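The Great Craft Table Clear-Out

August 2, 2021

So I finally did the craft table! If you've been reading since December you'll know I have been promising this for ages, and every time I sat down to start I ended up sorting buttons instead (I regret nothing, they look wonderful).

The rule I set myself was simple: everything comes off, and only things with a home go back on. I had 2 bags of scrap felt, a glue gun with no glue, and a Sisine yarn order I'd forgotten I placed. It took me 37 minutes just to find the surface. Then I wiped it down and stood there admiring it like a new car. I want to paint the whole room that pale gray now.
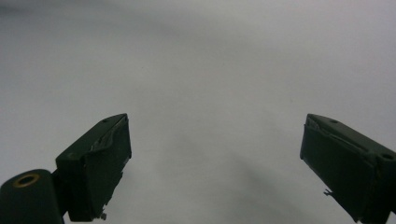 Pale gray, mostly. My happy place!

Once I'd had my moment, I had to think about where everything was going to live. I looked at a fancy rotating organizer from Furnik, and I looked at the price, and I closed the tab. Then I remembered the desk stuff I'd stashed in the hall closet after my last big reshuffle, and that got me going again.

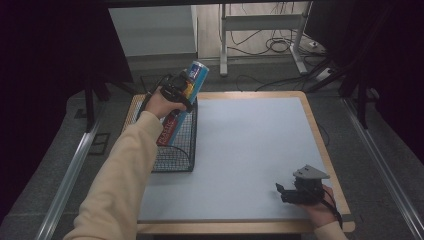
Baskets are my weakness, and I've tried them all by now. Wicker snags my yarn, fabric ones slump over the minute you look away, and the lidded kind just turn into places where I hide things from myself. Black wire mesh is the winner for me, and the one on the left of the table has a nice tall back wall, so a big blue-and-silver can going in there has something to lean against. I like that I can see through the sides too – no more digging around for the thing I know I own. The plan is one basket for tall stuff and one for flat stuff, and if it doesn't fit in either I have to think hard about keeping it.

Cylinders are the worst, by the way. They roll, they take up twice the room you expect, and they never stack. I tried lining mine up along the windowsill once and spent the rest of that week picking them up off the floor.
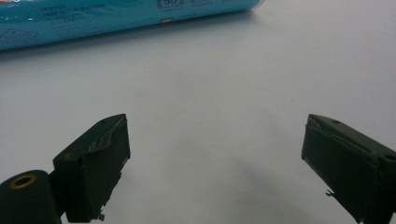 Big blue one, lying down on the job.

Next up is the Nzioka shelf, with all 1,240 of my beads on it. Wish me luck, and if you have a good trick for storing ribbon, please leave it in the comments!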